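Gonoment Printed Backdrop System
Section 4: Hanging and Tensioning the Backdrop

4.1 Before you start

This section covers the crossbar, the printed sheet, and the lower tension rail. The two uprights must already be standing and locked as described in Section 3. If the uprights were moved after Section 3 was completed, check them again with a level.

The standard sheet is 2,720 mm wide and 2,063 mm high. The crossbar is supplied in three lengths that join to suit this width. Sheets from the older Dijkstra series use the same clips but have a narrower hem, and need hem adapter 231 (sold separately).

You will need:
Crossbar, three lengths
Tension rail
Clips, one bag
Hex key (supplied)
Scissors
Soft cotton gloves

CAUTION: The printed side marks easily. Wear the gloves whenever the sheet is out of its tube, and keep rings and watch straps off the surface.

4.2 Unrolling the sheet

1. Stand the tube upright and remove the cap at the end with the label.
2. Cut the retaining tape. Do not pull the sheet out by its corner.
3. Slide the roll onto a clean floor or a long table, printed side up.
4. Unroll the first third and weigh down the edge with something flat. Books are suitable.
5. Leave the sheet for 2 hours at room temperature. In a cold store or garage, leave it overnight.

NOTE: A sheet that has been stored folded will not hang flat. Fold lines in the vinyl version can be eased from the back with a warm, dry cloth. Fold lines in the paper version are permanent.

4.3 Hanging

1. Join the three crossbar lengths. Each joint clicks when the spring button is fully out.
2. Feed the bar through the upper hem from the left. The hem is stitched closed on the right to stop the bar from sliding through.
3. With one person at each end, lift the bar onto the cradles. Keep the bar level while lifting.
4. Close the cradle latches and tighten the hex screws until they stop. Do not use a power driver.
5. Let the sheet hang freely for several minutes before fitting the tension rail.

WARNING: Do not attempt step 3 alone. A bar that slips from one cradle will swing toward the person holding the other end.

4.4 Tensioning

1. Slide the tension rail into the lower hem.
2. Fit one clip at each end of the rail, then one in the center.
3. Fit the remaining clips between these, working outward from the center.
4. Draw each side cord down through its cleat until the ripples near the hem disappear. Tighten left and right in turn, a little at a time.

Excess tension shows as a diagonal crease running from an upper corner. Release both cords completely and repeat step 4 – letting off one side only will shift the sheet on the bar.

4.5 Placing a table in front

Most interior prints are drawn for a viewer at seated height, and they look best with the tabletop close to the lower third of the sheet. Leave a gap of at least a hand's width between the table and the print. The gap keeps the table edge from rubbing and reduces hard shadows.

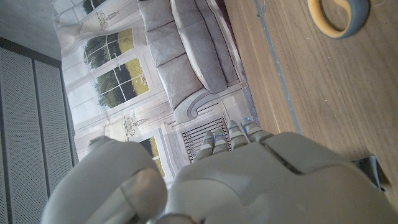
Figure 7. Printed interior backdrop with a wooden tabletop.

If the lines of the print do not appear level with the table, correct the table first. Adjusting the crossbar to match an uneven floor will put the sheet under uneven load.

Glossy tabletops may reflect the lower part of the print. Move the lamp to the side, or use the matte cover supplied with the Tradberg table kit.

4.6 Trimming the cords

Trim the side cords only after the sheet has hung for a full day. Vinyl relaxes slightly during this time and the cords will need a final adjustment.

1. Tighten both cords as in 4.4.
2. Tie a stopper knot two fingers below each cleat.
3. Cut the cord a short distance below the knot. 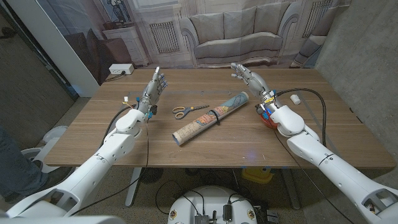

Seal the cut ends with the heat-shrink sleeves from the clip bag. Do not hold a flame near the sheet. If no sleeves are left, a turn of fabric tape is acceptable, though it will need replacing from time to time.

CAUTION: Put all cutting tools away before the sheet is taken down or changed. A nick in the hem will spread once the rail is fitted.

4.7 Checks

Repeat the following monthly, and whenever the sheet is changed:
Cradle latches closed, hex screws tight
Spring buttons fully out at both joints
Cords free of fraying at the cleats
No clip cracked or missing

Replacement clips and cords are ordered by the bag. Quote the number printed inside the tube cap. For cleaning and storage, see Section 5.

Text: Mireille Perrin. Technical review: Capucine Lefèvre. Revised November.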